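Studio visit: the Tislow effects house

Tislow opened its doors on 2018-05-23 to 9 of us from the fan press, ahead of the second season of Rey. Mamta Khurana, who supervises the show's miniature work, led the tour. The first stop was the edit suite, where a reel of 219 finished shots ran without sound.

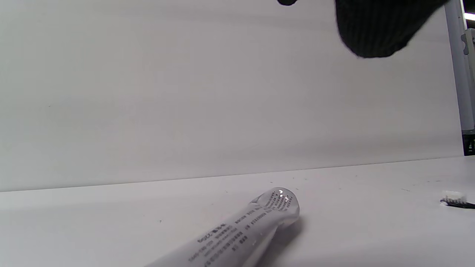
Most of the Ornitz fight was built from separate elements and joined later. Season one had 568 effects shots. The new one is budgeted for up to 765.

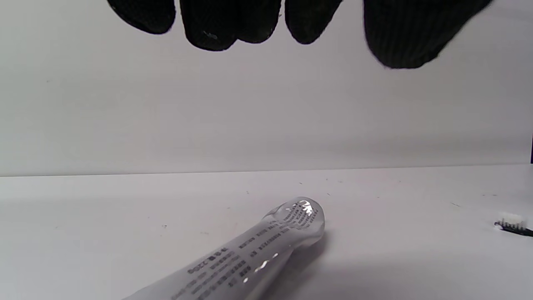 Kiran Sachdeva then covered sound. The villain's voice is two recordings pitched apart - the lower one is delayed slightly. No footage from the finale was shown, and questions about Buvton joining the cast were declined. The season starts in December.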